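Trameo Viewers' Club
Minutes of the monthly meeting

Posted August 2020 by Ehab Sqalli
4 comments | 11 shares

Held in the upstairs room at Mastmont. Ehab Sqalli in the chair and taking the minutes. Apologies were received from three members.

1. Minutes of the last meeting

Agreed, with one correction. Under item 4, the drama recorded as "Vemenport, series two" should read "series three". The second series was discussed in the spring and most of us would sooner leave it there.

2. Vemenport, series three

The club had watched the first four episodes. Opinion was split on the harbour inquiry plot. Several members felt that the second episode spent too long in the hearing room and that the sister's return should have come sooner. Others liked the slower pace and said the cross-examination in episode three only worked on account of it.

There was a long discussion of the closing shot of episode four, where the door is left open. It was put to the room whether the brother had already gone or was still upstairs. No view was reached. Members were asked not to read the episode guide before next time.

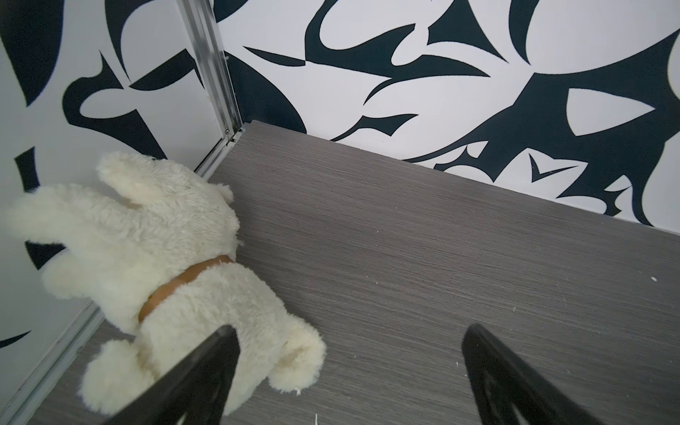

The recasting of the magistrate was raised again. The chair noted that this had been covered at two meetings already and moved on.

3. Ait Brahim

The club has been asked to choose between the original six-part version of Ait Brahim and the shortened version shown later. The shortened one loses the wedding and nearly all of the grandfather. It was agreed to watch the original. The discs will be passed round in the usual order and should be kept no longer than a week by each household.

One member asked for subtitles to be left on at group showings. Agreed.

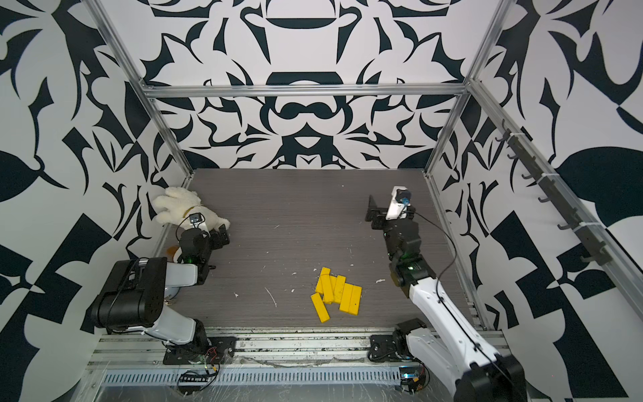

Patterned wall panels, with yellow blocks on the grey floor.

4. Viewers' poll

The poll on best closing episode had 833 votes, well up on last year. Votes sent in on paper were added to those made on the website. The full table will be put up once the tie for fourth place has been checked. It was suggested that next year's poll should have a separate heading for single dramas, which do badly against long series. To be looked at in November.

5. Newsletter

The print run was set at 100 copies. Of the last issue, 80 went out by post and the rest were left at Mastmont for collection.

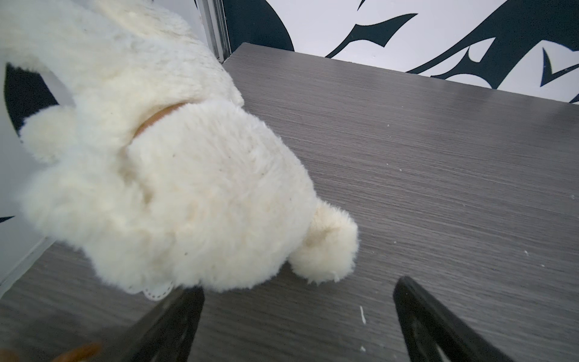
Reviews for the next issue should be kept to a single page. The editor has had two that ran to four pages each and will be asking for cuts. Reviews which give away an ending must say so in the heading. The letters page is short and members are encouraged to write in, on Vemenport or anything else.

6. Money

The hire of the room has been paid up to the end of the year. The projector lamp needs replacing. The chair to get two prices and bring them to the next meeting. 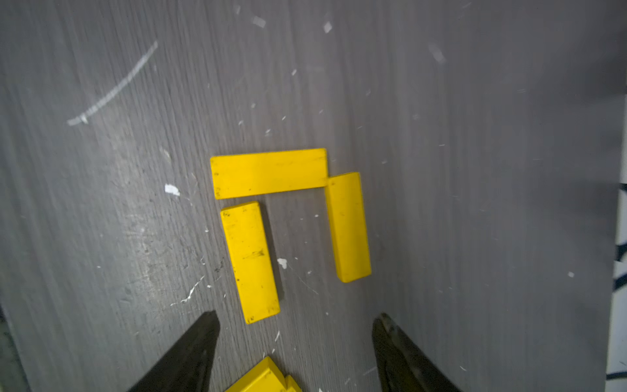

Three yellow blocks set out as an arch.

7. Any other business

A member asked if the club could cover comedy as well as drama. There was some support. A half-hour comedy will be shown after the main item next time and members can say then if they want more.

The tea money tin is to be kept in the cupboard between meetings.

8. Next meeting

Same room. Episodes five and six of Vemenport, and part one of Ait Brahim if the discs have got round.

Comments (4)

Contact the club | © Trameo Viewers' Club | Back to top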